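Open day talk, speaker notes
Speaker: Tomoyo Sasaki
Slot is short, so skip the bits in brackets if we start late.

**Before starting**

- Check the mic. Last December the back rows heard nothing.
- Phones on silent, bags under chairs.
- Demo floor opens after the talk. Groups go in by badge color.

**1. Welcome**

Thank people for coming out to Sterarum. Say who I am: I run the demonstration floor and I used to work on the hands. The robot they will meet is called Kudo. The hand it wears is a Flemlow, and we buy the joints for it from Torkent.

We had 800 visitors at the last open day. This year 2,000 signed up, which is why the groups are timed. Ask for patience at the door.

**2. What they will see**

Each group gets two short runs. In the first, Kudo raises a hand, opens it, closes it, and turns the wrist. In the second, it picks up a part from the table and puts it in a tray. The operator talks through both.

(If there is time: explain that the first run looks dull and is the harder one to get right. Every finger has to stop where it was told to stop. People always ask about this afterward.)

**3. The hand**

Next slide. Leave it up while talking.
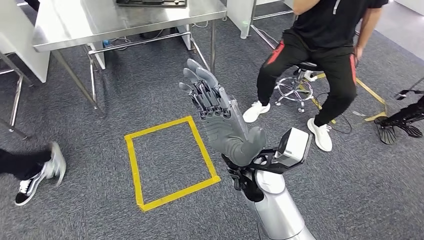

*Photo: Sterarum demonstration floor*

Start with the fingers. They are gray plastic links with a hinge between each one. Point to the darker gaps at the joints. The fingertips are rounded. We tried flatter ones and they caught on the edges of parts.

Move down to the wrist. The black bracket carries the hand, and the boxy white and silver unit next to it is the sensor module. When we service a hand, the bracket is where we work. A trained person can change a hand in 5 minutes. Pass the spare finger around the front row here and get it back before the next slide.

Mention the view. It is taken from head height looking down, so the hand is large and the people are mostly legs and sneakers. Operators learn to work with that view, and new ones find it hard for the first week.

**4. Floor rules**

Yellow tape on the carpet marks positions. Visitors stay off it, and off the cables. One adult per child. Nobody touches the robot unless the operator says so.

**5. Questions I expect**

- Price: we don't quote one. Send them to the front desk.
- Can it shake hands? Yes, at the end of the second run, if the operator agrees.
- Does it learn by itself? Some of it. Keep the answer short and offer to talk later.
- Jobs: answer straight. Say which tasks we have tested and which we haven't.

**6. Close**

Read out the first badge color. Side door, keep left. Leave the slide with the map on the screen until the room is clear.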